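Why Is a Butcher-Block Table Stripy?

From the Skornedura Pages for Curious Kids
June 28, 2026

Go and look at the biggest table in your home. Put your nose close to it. (If someone asks what you are doing, say "science." It works on most adults for up to a minute.)

Maybe your table is one smooth color all over. Maybe it is glass, or metal, or covered in homework. But if you are lucky, it is made of long skinny strips of wood sitting side by side, some light and some dark, like a very quiet zebra. That kind of top is called butcher block, and there is a good story hiding in the stripes.

First, the butchers

A long time ago, a butcher needed something solid to chop on. Butchers swing heavy knives, and a thin board would not last until lunch. So they used a slice of tree trunk, as fat as they could get, and whacked away at that.

Tree trunks are wonderful, but they have a bad habit. They crack. As the wood dries out it shrinks, and it doesn't shrink evenly, so splits open up in it. Now your chopping block has a canyon in the middle, and bits of meat have moved into the canyon to live there. Please don't think about this while eating.

The answer was to cut wood into smaller pieces and glue the pieces together into one big block. Small pieces can be dried properly before anybody builds anything with them. Glue them tightly and you get something thick and steady, and no canyon.

These days most butcher-block tables never meet a butcher. They get used for bread dough, for model airplanes, for sorting things into piles, and for putting down the mail and forgetting it.

Wood is thirsty

You might think a tree stops drinking once it has been turned into a table. Nope. Wood is made of tiny tubes, a bit like a bundle of drinking straws too small to see. When the tree was alive, those tubes carried water. When the wood is a table, they still soak up dampness from the air, and let it go again when the air is dry.

So your table gets very slightly wider when the weather is muggy, and very slightly narrower when the heat comes on in November. It does this every year without asking permission.

One giant wide plank might bend as it swells and shrinks, until it looks like a potato chip. Then your peas roll off, which you may see as a plus. Strips are better behaved. Each one wants to bend its own way, and its neighbors want to bend theirs, and they are all glued together, so they mostly cancel each other out and the table stays flat. If you have ever watched a whole class try to choose one game at recess, you have seen the same thing happen.

Where the colors come from

Now for the stripes. There are a few ways to get them.

A tree is not the same color all the way through. The wood near the outside, called sapwood, is usually paler. It's the part that carries water. The wood in the middle, called heartwood, is older and often darker. Saw up one tree and you can end up with a pile of strips that look as though they came from six different ones.

Trees also differ from each other. Maple tends to be creamy. Walnut is the color of chocolate that has been taken seriously. Beech is a bit pink, and oak is tan, with flecks in it. And two trees of the very same kind can come out different if one grew on a sunny hill and the other grew in a soggy ditch.

Then somebody has to decide what goes where. Some table makers sort their strips carefully so the colors match. Some mix them up on purpose. Some just grab whichever strip is next, and call it "natural variation" if a customer asks.

How a stripy top is made

Let's follow a tabletop through the Skarnisari workshop, where they make them in batches of 12.

The boards come in rough and hairy-looking. They go into a warm room called a kiln, which dries them slowly. This is the dull part, and it can't be hurried, though people have tried, and their tables are now potato chips.

When the boards are dry, they go through a saw and come out as strips. Another machine shaves the sides smooth so that two strips can sit together with no gap. Then comes the glue. Every strip gets glue down its side and is pushed up against the next one, and the whole stripy sandwich is squeezed in long clamps. At Skarnisari it stays in the clamps for 90 minutes. The glue oozes out in little yellow beads along the seams, and everyone who works there has some of it on their pants.

After that it is scraped and sanded, starting with sandpaper that feels like a cat's tongue and finishing with sandpaper that feels like almost nothing. Last of all it gets a coat of oil. Oil makes the colors look richer and helps keep spills from sinking in. You can see the stripes wake up as it goes on, and this is the one job at the workshop people argue over.

What is it good for?

A wooden top is kind to the things you put on it. Set a glass down on stone and you get a nasty clack. Set it down on wood and you get a thunk, and usually you still have a glass. Wood is a little bit soft, so it gives way by an amount you'd never notice, and the glass notices.

It's also a good surface for sorting, packing and tidying. Plain pale wood makes most things easy to spot. A white bottle cap shows up well enough, and an orange bin can practically be seen from the moon. 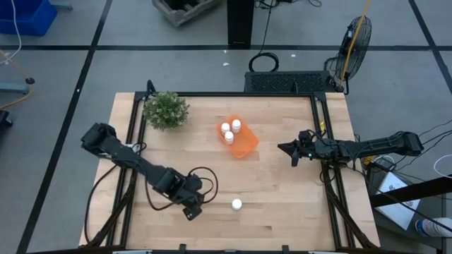

Spot the stripes: mostly pale tan and honey, with a few darker brown strips. Three white bottles are in the orange bin, and one stands alone on the wood.

See how the strips look when you take in the whole tabletop at once? Your eye stops seeing lots of skinny pieces and sees one big surface. Now pick a single dark strip and look only at that. Once you've done this, you will be doing it to tables in restaurants for the rest of your life. Sorry.

The bin is worth a look too. It is translucent, a word people mix up with transparent. Transparent means you can see clearly through something, like a clean window. Translucent means light gets through but the view comes out blurry or tinted, like a window your little brother has been licking. Wood is neither one. Wood is opaque, so light stops at the top and goes no farther, and anything under the table is the table's business.

Looking after one

Wooden tables don't ask for much, but they do have opinions.

Wipe up spills soon. A puddle that sits there gives all those little straws plenty of time to drink, and you can end up with a dark ring shaped exactly like the bottom of your cup. Grown-ups are surprisingly good at matching rings to cups.

Don't put hot pans straight on the wood.

Dents can sometimes be fixed. A grown-up can lay a damp cloth over the dent and warm it with an iron. The squashed wood takes in the steam and puffs back up. It doesn't always work, but it's great to watch when it does.

A fresh coat of oil now and then keeps the top from looking dry and gray. Looked after like this, a solid butcher-block top can last 60 years or more — longer than your sneakers, your bike, and every phone your family owns right now.

Try it: make a cardboard butcher block

You will need an old cardboard box, school glue, safety scissors, and some heavy books you aren't reading.

Cut 12 strips of cardboard, each as long as your hand and as wide as two fingers. Color some of them brown and leave the rest plain.

Take one strip and bend it. Easy, right? Cardboard hardly puts up a fight.

Now spread glue over the flat side of each strip and stack them up, like a very dry lasagna. Mix the brown ones in wherever you like. Put a sheet of scrap paper on top and another one underneath (skip this and you will own a book with a cardboard brick attached to it). Pile the heavy books on and leave the whole thing overnight.

In the morning, try to bend your block. Then turn it on its side and look at the edges. There are your stripes!

Words to show off with

Kiln: a warm room or oven for drying wood. It is also what potters call the oven for their pots, so listen carefully before you climb in to look for your mug.

Sapwood: the outer, younger wood of a tree, usually paler.

Heartwood: the older wood in the middle, often darker.

Clamp: a tool that squeezes things together and doesn't get tired.

Opaque: won't let light through. Also a good word for the instructions that come with flat-pack furniture.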